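Rosimville lab finds its robots learn more from untidy rooms
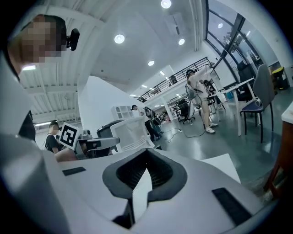

A research group at Rosimville has spent the winter working out how many times a person has to pick up a mug before a robot gets the idea. The answer, released on Wednesday, is fewer than the group used to think, provided the mug keeps moving house. The work was done with hand-held grippers, which people carry through ordinary chores so the robot can later copy the motions. On the open-plan floor there are office chairs parked at every angle, a black cable trailing past a power strip, and a printed marker board that one man in a headset holds up beside his head. The trees outside the tall windows are, so far as anyone knows, not part of the study.

The project, called Toom, compared two ways of gathering lessons. In the first, people repeated each chore in one spot, with the same table, the same light and the same mug, until they were thoroughly sick of it. In the second, they did each chore a handful of times and then shifted to another corner, another table or another building altogether. Both methods were given 340 recorded attempts per chore. The robot arm was then sent to a kitchen in Wotetgate that it had never met.

The arm raised on variety finished 89 per cent of its chores there. The arm raised on repetition managed 70, and several of its failures involved reaching with great confidence for the place where a mug would have been back in Rosimville.

There were nine chores in the trial, among them folding a tea towel, closing a drawer and putting a spoon in a cup. The tea towel was the hardest for both arms. It was also the hardest for the people doing the teaching, according to the group's report, which devotes a full page to the question of what counts as folded. The standard finally adopted was "smaller than before and not on the floor".

Variety did have its price. Moving from spot to spot slowed the teachers down, and the grippers had to be set up afresh each time, a job the report describes as "brief" in the summary and "tedious" in the appendix. A recording session that took a morning at one table took most of a day on the move. The group reckons the trade is still worth making for household work, where no two kitchens agree on anything. For a factory bench that never changes, it says, staying put is cheaper and does the job.

The report is careful about how far the result goes. All of the test chores were done on flat surfaces at sensible heights, and the Wotetgate kitchen, though unfamiliar, was clean. A second round of testing is planned for March at Esteslow, in a staff lunchroom that has been offered on the condition that the robot does not touch the good coffee machine. The group has agreed to this in writing. Whether the dishwasher is also off limits was still being discussed when the report went out.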